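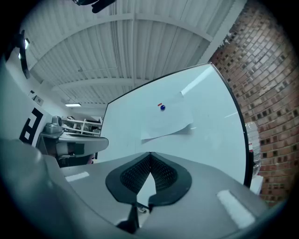 Trivstead Boards is a record of whiteboards and paper notices in shared workrooms, kept to study how notes are put up, moved and taken down. Boards differ in frame, surface and size, and the card format has to cover all of them. A typical entry is a white board with a thin black frame, one sheet of paper near the middle and a small round blue magnet close to the sheet's top left. The small red mark just above the magnet is entered as a mark, with no reading attempted.

Contents
The set holds 1,792 entries from 11 rooms. Of these, 677 have at least one sheet of paper on the board. Rooms are grouped under three site names: Basteron, Piras and Brustach.

Fields
board_id – fixed for the life of the board
site – one of the three site names
frame – color and relative width, free text
sheets – number of separate sheets
fixing – tape, magnet, clip, none, unclear
marks – pen marks on the board itself, by color
backdrop – brick, plaster, glass, other
notes – free text, English only

Rules for entry
A magnet next to a sheet goes under fixing only if it touches the paper. Otherwise it goes under notes. Curled corners are noted, shadows are not. Reflections of ceiling lights are never entered as marks.

Known problems
Faint leftover ink is under-reported at Piras. In 5 entries the backdrop field is blank and will stay blank. Entries made before September use "pin" for both pins and magnets – do not merge these with the later values.

Version
Last revised July 2, 2018. Corrections go to Adelmo Morelli with the board_id in the subject line.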